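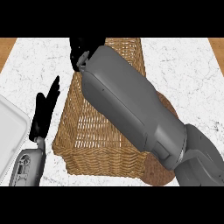
Local Elections

Friday, July 22, 2022

The Mandden clerk posted final numbers for the library levy. It passed by 14 votes.

Turnout was low even for a summer ballot. One precinct, El-Sayed Park, had 102 people vote all day. It has three apartment buildings in it.

I asked Viera Šimko at the clerk's office about mail ballots. She said 187 came in too late to count, most of them postmarked the day before the election.

State law here says received by 8 p.m., not postmarked by. The instructions do say that — on the back of the second sheet.

Raluca Stanciu, who ran for the county board in the spring, wants the deadline moved to the front of the envelope. The clerk can do that without a council vote.

A recount request has to be filed by the first week of August. No one has filed yet.

If you rent and moved this year, your registration did not move with you. The form is one page and the counter on Jerka Street has copies.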